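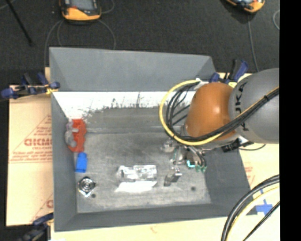
Isn't the whole screen just picking up companies whose share price already fell? The question was waiting in the margin of the last entry when I got in, and I've been chewing on it since the first coffee. Good question. Annoying question too, given that I'd already started writing the thing up.

February, 8:15 a.m.

So, dividend cuts. Where we'd got to last time: the Clundex list has 790 companies on it that paid a regular dividend at the start of the test, and the screen is supposed to tell us which of them look likely to cut over the following year. It looks at cash flow after capital spending, how much of that goes out the door to shareholders, and how much debt has to be rolled over soon. Nothing fancy. It flagged 37 names, and 16 of those went on to cut. I was pretty pleased with that, and I still sort of am.

But the margin note is right that yield is sneaking in. One of the inputs I carried over from the old Strachan spreadsheet is a "payout stress" number, and I'd forgotten how it was built. I opened the formula this morning and there's the share price, sitting in the bottom of the fraction. When the price drops, the stress number goes up, even if the business hasn't changed a bit. The market often smells a cut coming months ahead, so a screen with price in it will look clever for doing nothing more than reading the market's mail.

Plan: take price out everywhere, run it again, and put the two lists side by side.

9:50 a.m.

Took longer than I wanted (of course it did). Price was in the stress number, and it was also in the size filter, where I'd been using market value to drop the tiny companies. I swapped in revenue for that. It's a cruder cutoff, and it lets in a few grocery distributors that are huge on revenue and thin on everything else, but at least it isn't peeking.

While I was in there I found the old problem with special dividends again. Stumgate paid a one-time special after selling off its warehouse business, and the Sotero feed lumps that in with the regular quarterly payment. So the next year it looks as though the dividend got chopped way down, when all that happened is the special didn't repeat. The regular payment went up a little! It was in my list of 16 as a correct call, which is embarrassing, because I wrote a whole happy paragraph about how the screen "saw it coming." Crossed that out.

I don't know yet how many more like that are hiding in there. Sotero does have a field for payment type, but for the older years it's blank more often than it's filled in, and blank seems to get treated as regular. If anyone else is using that feed for anything to do with income – please go look at how your code handles the blanks before you trust a growth rate.

11:30 a.m.

Went through the cutters by hand, reading the old press releases. I like this part more than I should. Companies never say "cut." They say "rebase" and "align" and "reset to a sustainable level," and one of them managed to announce it in a paragraph about strengthening its commitment to income investors.

Two things I want to write down before I forget:

A suspended dividend and a trimmed dividend are both a "cut" in our test, and they shouldn't be. Somebody living off the income can put up with a small trim. A full stop is a different kind of day. I'd like the results table split that way, even though the groups get small enough that I won't want to say much about either one.

Also, a few companies changed how often they pay. Going from quarterly to twice a year makes the per-payment number jump, and going the other way makes it look like a disaster. I've been comparing payment to payment. It has to be trailing year to trailing year, full stop. I changed it, and I'm rerunning everything from the beginning so I don't end up with half the results done one way and half the other.

1:40 p.m.

Back from lunch, run finished. Without price, the flagged list changes more than I expected. Most of the heavy-debt names stay put, which makes sense, they were never there on account of price. The ones that fall off are mainly retailers and a couple of shipping companies that had sold off hard beforehand. Some of those did cut, so the hit rate comes down. I'm not going to put the new rate in here until the specials are cleaned out, otherwise it'll get quoted in an email and I'll be correcting it until summer.

My feeling (only a feeling!) is that there's still something in it. The rollover input is doing most of the work now. Companies with a big slug of debt coming due, and not much left over after the dividend, have a lender across the table with an opinion about the dividend. That's a reason I can explain to a client without a chart, and I trust it more than the ratio I inherited.

What I can't answer is whether it's any use for picking what to sell. If the price has already gone down by the time we flag a company, selling it saves you the cut and locks in the loss. The people who'd care are the ones planning a year of withdrawals and wanting to know which payments to lean on. Maybe the write-up should be aimed at them and leave trading out of it completely.

Still to do:

- fill in the payment type by hand for everything flagged, old list and new list both
- fix the blank handling so it stops and complains
- split trims from suspensions
- ask whether Clundex keeps companies that were later taken over, or quietly drops them from past years. If they're dropped, the starting list is wrong and I need to know that first
- rename the stress column before someone else inherits it

One more go at the margin note: yes, a good part of it was price. Thank you for asking, and please write bigger next time, I read "screen" as "scream" for a good ten minutes.

4:20 p.m.

Blank handling fixed. It stopped and complained on the very first file. Leaving it there for today, the list of complaints is saved next to the run output and I'll start from the top of it in the morning.

Last updated: February

Home Notebook Data Notes Screens Archive

Contact the research desk | Copyright Strachan Income Research | Back to top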